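Two Grippers and a Lot of Rubbish
July 24, 2018
By staff writer

Florante Dimaculangan has opinions about plastic wrap, and he has earned them.

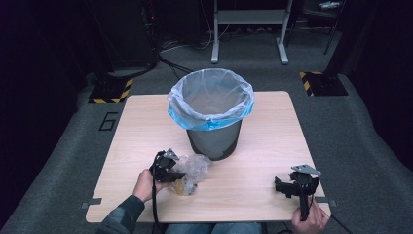
"Everybody wants to show you a gripper picking up a block," he says. "A block wants to be picked up. A wrapper couldn't care less."

Dimaculangan has spent the winter comparing two sets of hand-held grippers, the Vernis and the newer Vundelon, for a small outfit called Tapia that would like robots to tidy up after people. The handhelds come first. A person does the job with them, one in each fist, and the recordings are used later to teach an arm. If a human can't do it with the things, he reasons, there's not much point in asking the arm.

So far he has logged 1,710 attempts at getting litter off a table and into a bin. He keeps them in a spreadsheet with a colour for each kind of failure. There is a lot of orange. Orange is "picked it up, couldn't let go."

"Static," he says. "You open the jaws over the bin and the wrapper just hangs there. You shake it. You look like you're trying to get a bee off your sleeve."

The Vernis has the stronger grip and the stiffer trigger. After 60 goes in a row his forearm starts sending him messages. The Vundelon is lighter to squeeze, and he prefers it for anything thin, though its cable is stiff and has a habit of finding his knee. He asked the maker for a longer one and was told to expect it in August. He did not say which August, and neither did they.

Does he have a favourite?

"For bottles, the Vernis. For film, the Vundelon, if you press down first and pinch second. Pinch first and you're only pushing it around the table." He thinks about this. "I did that 224 times before I changed my mind."

The software, Plimum, lines up the left hand with the right. It used to lose track whenever he crossed his wrists, and he trained himself out of crossing them. Then the bug was fixed. He still can't cross his wrists.

Next he has 9 kinds of packaging to get through, ending with cling film, which he has been putting off.

"My daughter asked what I do at work," he says. "I told her I put garbage in a bin. She said she does that at home and doesn't get paid."

Contact us | Copyright 2018 | Back to top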